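February 2024

Sourdough log, continued. The starter was fed at 7:40 with 100 g flour and 100 g water and had doubled by early afternoon. Kitchen stayed cool all day, so I held the dough back an extra hour before shaping. Final dough temperature was lower than I like. The windowpane test passed on the second try.

I am still using the Grotelmont flour. It takes up less water than the Drastton did, and at the old hydration the dough spread on the board and would not hold an edge. I cut the water by 2 percent and the second loaf kept its height. The crumb was closed near the base, which points to underproofing. The oven reads low. At a set point of 200 C the hanging thermometer showed 204 after the preheat, then dropped when the door was opened and took a long time to come back. I mean to log the recovery with the heavier pan in place.

Cut the older loaf at noon. Crust had gone leathery. Two minutes in the toaster fixed the outer half inch and did nothing for the middle.
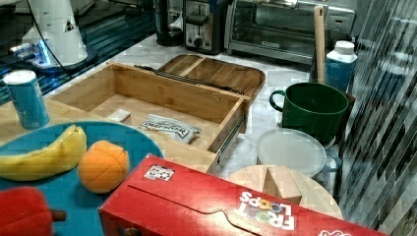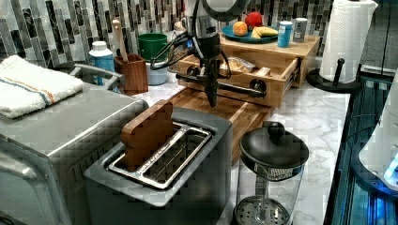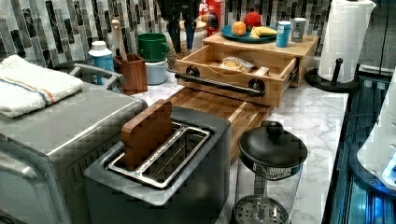 Counter with toaster and toaster oven.

Ilham Tuhumury called in the evening about the rye. She scalds a fifth of the flour the night before and says the loaf keeps two days longer for it. Her sheet gives the scald at a 1:2 ratio by weight, flour to boiling water, left covered until morning. I copied the numbers onto the back of the Hartono invoice and will move them here when I have tried them. She does not use a tin. I will, at least for the first bake.

Storage: cut side down, no bag, for the first day. After that, paper. Plastic softened the crust overnight in both earlier trials. The Zesance yeast in the fridge is good until April and I should use it on rolls before then.

To do: descale the kettle, sharpen the bread knife, order more rye. Starter back in the fridge at 9:15, jar half full, lid loose.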